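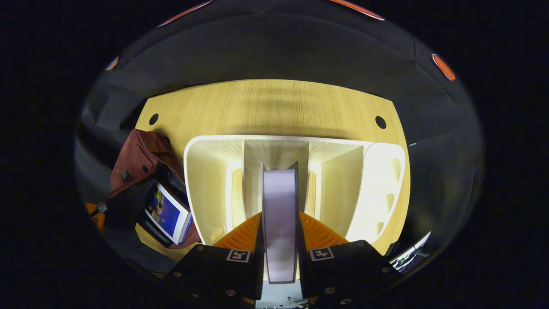 Someone replied to my last thread that fountain pens are lovely but letters are dead, and who would you even send one to? I have been thinking about that all week, so let's go, a whole thread on letters!

1/ I started last August with a cheap pen and a pad of lined paper. My first letter was half a page long and I rewrote it four times. It had a shopping list worth of news in it and I was so proud I walked it to the mailbox in the rain.

2/ Who do you send one to? Old roommates. Your aunt. The neighbor who moved away. I wrote to a library in Stustano to say I still remembered their reading room, and I got a postcard back!!

3/ Paper matters more than the pen. I know, I know, pens are the fun part. But a $3 pen on good paper beats a fancy pen on printer paper, where the ink spreads out into little feathers and your e's fill in.

4/ My everyday ink is Prunex, the purple-brown one. It looks nearly black in the bottle and then dries to this gorgeous plum color. Slow to dry though, so lefties, get a blotter or be ready to wear it on your hand all day.

5/ The pen I use most is a Plastomen with a medium nib. Clear barrel, screw cap, feels like a school pen. I have dropped it on the kitchen floor more times than I want to say and it still writes on the first stroke.

6/ Somebody will ask about handwriting. Mine is bad! It's bad in a way people can read, and that's all I ask of it. Slowing down helped, and so did skipping lines.

7/ What do you write about? Small stuff. What you had for lunch, the song stuck in your head, the weird noise the fridge makes. I used to save up big news and then never write at all. Now I just start with whatever is out the window.

8/ Envelopes: I get mine from Khasawneh, a pack of 100 at a time, in that soft gray. The gum on the flap tastes terrible, use a damp sponge. They also sell offcuts of thick paper by weight and I can't be trusted in that aisle.

9/ Washing pens: cool water, flush until it runs clear, stand it nib down on a paper towel overnight. Please don't use hot water. I did it once and the feed has never been the same.

10/ I keep a notebook of who I wrote to and when, mostly so I don't tell the same fridge story twice (I have told the same fridge story twice).

11/ If you want a first letter to practice on, write to somebody who once did you a small favor and tell them you still think of it. Three sentences is plenty. Put a stamp on it before you can talk yourself out of it!

12/ Next thread will be stamps, and I have a LOT of feelings about stamps. Tell me your favorite ink in the replies, I'm almost out of plum.

Contact · © 2023 · Back to top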